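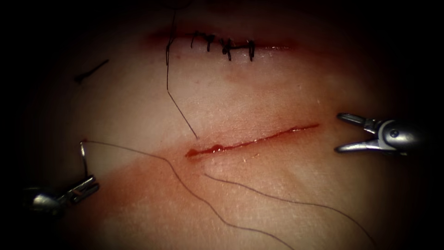 Bad throws are worth keeping, Effie Swanson argues, so long as they are labeled as bad. The Britovik group logs every suture on its practice pads, slips included, as a separate example with the motion of both arms.

2 min read

Its August set holds 700 examples. Each is cut at needle pickup and at the finished knot – the learning system sees nothing in between as a boundary. Blair Ogilvie wants 1395 before retraining.

Related
Iswood opens its knot data
Labeling by hand at Custska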